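Week 6 handout: Sorting and putting away
Instructor: Huệ Phùng
Read before Tuesday's lab. Bring the worksheet from Week 5.

1. Where we left off

Last week we looked at machines that do one chore in one fixed way. A dishwasher does not know what a plate is. It sprays hot water in a closed box, and people load the box so that the spray does the work. Most home automation that sells well is built like this. The chore is changed to fit the machine, and a person does the part that is left over.

This week is about the part that is left over. For dishes it is loading and unloading. For laundry it is folding and putting away. On the shop floor it is kitting, bin sorting and clearing benches at the end of a shift. These jobs have something in common: many small objects, all different, each with a place it should go.

2. Why sorting is a good test

Clearing a table into a divided bin sounds easy, and a child of five can do it with a little nagging. For a machine it breaks down into separate problems:

Finding the object. Small dark things on or in dark surroundings are hard to pick out, and the arm itself blocks light and throws shadows.

Deciding where it goes. A battery and a marker have nearly the same shape. They do not belong in the same place.

Getting hold of it. Fingers that work well on a block may roll a cylinder away.

Letting go. Students tend to skip this one. Inside a small compartment the fingers need room to open, and the walls are close.

We will use a simulated table for all of this. The arm, the bin and the objects exist only in software, so a bad grasp costs nothing and we can run it again.

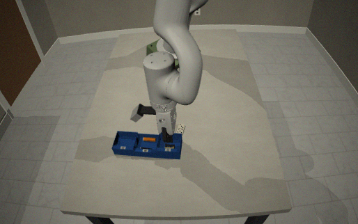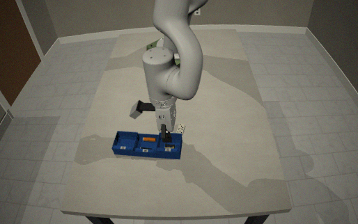 Both views: the gripper in the right-hand compartment of the bin.

When you write up a run, separate two questions. Did the object end up in the right compartment? And did anything else move that should have stayed put? A run can pass the first and fail the second. In a real kitchen or stockroom the second kind of failure is the one people complain about, and it is often missing from the score.

3. Case: the Tiltham parts room

Tiltham is a small repair shop that tried a sorting arm from Benier on returned hardware. The shop ran 200 items through in one day. The arm placed most of them correctly, but 11 had to be picked up off the floor, and a worker stood next to the cell the whole time to deal with mix-ups. The owner's view was that the arm saved no labor that day, though it might if one worker could watch several cells.

Compare this with Shehu, a larger shop that bought the same arm and gave it only one kind of fastener. There it ran without a person nearby. The hardware was the same. The chore had been made narrower, as with the dishwasher.

Discussion: which of the two shops would you say has automated sorting? Be ready to defend your answer. I have heard good arguments for each.

4. Home versus shop

The home is harder in most ways. Nothing is in the same place twice, lighting changes through the day, and the owner will not redesign the kitchen for a robot. Jurnus, the home robot project we read about in Week 3, set up its trial homes with marked shelves and fixed bins. That was a fair choice for a trial, but you should not read the results as if they came from an ordinary house.

The home does have one advantage - speed matters less. If a machine takes all night to put away the toys, few families will mind. A shop that pays for floor space by the month will mind a lot.

5. For the lab

Work in pairs. Each pair gets 100 simulated runs. Change only one thing between batches: the object, its starting angle, or the compartment it should go in. Write down which one you changed before you start the batch.

Keep the failed runs. Mark each failure as finding, deciding, grasping or letting go. If you cannot tell which, write "unclear" and say what you would need to see to decide.

The write-up is 2 pages, due at the start of the next lecture. Plots are fine but do not count toward the length. Please put both names on it.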